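Glove sorting is back on Saturday, and we need more pairs

If you came by the Biltley tool library last winter, you know the glove bin. It sits under the coat hooks, it smells a little like mulch, and for most of the year it is one big tangle of left hands. Well, I finally got tired of digging through it (I went home with two lefts again, thank you very much), so on Saturday morning we're pulling everything out and matching it up before the spring yard work starts.

The plan is pretty simple. Gloves come out of the bin, get laid flat so we can tell what they are, and the ones that are still good go into a basket by type. Black ones are the trickiest, by the way! We own so many, and they all look the same until you put two side by side and notice one is a size bigger.

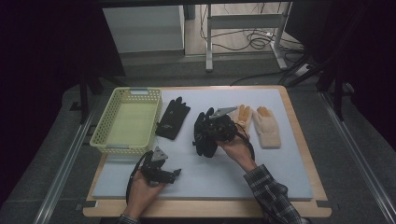 The knit ones with the orange fingertips are my favorites for raking, and they're always the first to disappear on a work day. Last year we started with 18 pairs of gloves of all kinds and by October we were down to seven. I'm not pointing fingers. Check your car trunk, check your garage, check the pocket of that jacket you only wear to haul brush. If you find a single, bring it anyway, there's a decent chance I have its other half.

We'll be going from nine until nearly noon in the back room on Sala Street, and I'm told there will be coffee. Please don't bring leather gloves this time, we have plenty and they take forever to dry out when somebody leaves them in a wheelbarrow. What we could really use is kids' sizes. The Dalomberg garden crew has asked for four pairs for their family planting day and right now I can't even find them one.

Anything too far gone for yard work gets put aside for paint and stain jobs, so holes are fine. Mud is less fine, so give them a rinse first if you can.

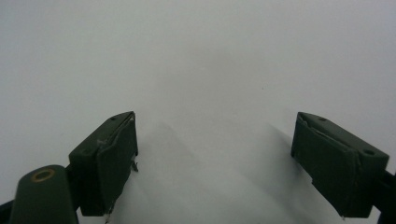 The pale work surface, with plenty of room for gloves.

Drop-offs are also welcome any evening before then at the Peltero hardware counter, where they've kindly let us leave a box next to the seed rack. Just toss them in and I'll pick them up on my way over. And if you spot a green one with a daisy on the cuff, that's mine, I want it back.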